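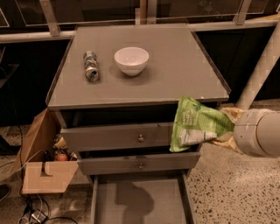 Brunoveo Air Quality Monitor, Model 3306

The Brunoveo 3306 is an outdoor monitor for fine particles, nitrogen dioxide and ozone. It is made by Skemik for towns, schools and neighborhood groups that want readings from their own streets. Most regional stations are built to track a whole metro area, and many sit miles from the roads, ports and rail yards that people nearby are worried about.

The 3306 mounts on a pole or a wall and runs on line power or on the optional solar panel. Readings are taken every minute and sent out over the cell network. If the signal drops, the monitor stores its data and sends it when the connection returns. Storage is good for about 300 days of readings.

What it measures

Fine particles (PM2.5) and coarse particles (PM10), by laser scattering
Nitrogen dioxide and ozone, by electrochemical cell
Air temperature, humidity and barometric pressure

Carbon dioxide is not included. Customers who need it should look at the Leblanc add-on module, sold separately, which plugs into the port on the underside of the case.

Where it works best

Place the monitor above head height, away from kitchen vents, dryer vents and idling vehicles unless those are what you want to measure. Leave open air on at least three sides. A unit tucked under a deep roof overhang will read low on windy days. Wildfire smoke is well within the particle sensor's range, but heavy fog can push the PM10 figure up, and the dashboard flags those hours so they can be left out of averages.

Accuracy and calibration

Each unit is run next to a reference instrument at our Jadirbridge shop before it ships, and the correction file is loaded for you. Gas cells drift with age. Plan to replace them every two years, sooner in hot, dry climates. The particle sensor has a longer life but the inlet screen needs brushing out each spring and fall.

The 3306 is not a regulatory instrument. Its data can support a request for a formal study, a truck route change or a permit comment, and customers have used it for all of these. It can't be used by itself to show that a legal limit was broken.

"People come to us after a permit hearing where they had nothing but complaints to bring," says Zuzanna Kalinowski, product manager for outdoor monitoring. "A year of hourly numbers gets a different kind of answer — not always the one they wanted."

Data and sharing

Readings belong to the customer. You can keep them private, share them with a login, or post them to a public map. Downloads are in plain CSV with the raw and corrected values in separate columns. There is no charge for downloads. The cell plan is billed yearly and the first year is included in the price.

In the box

Monitor with gas cells installed
Pole bracket and wall plate
3 stainless band clamps
Power supply with weatherproof connector
Inlet brush
Printed setup guide

Options

Solar panel and battery kit, part 335
Leblanc carbon dioxide module
Spare gas cell pair

Ordering

Orders placed by noon normally ship the next business day. Solar kits ship separately — the battery has to go by ground. Schools and local governments may pay by purchase order. For more than one site, send us a map with the locations marked and we will quote the monitors, mounts and cell plans together.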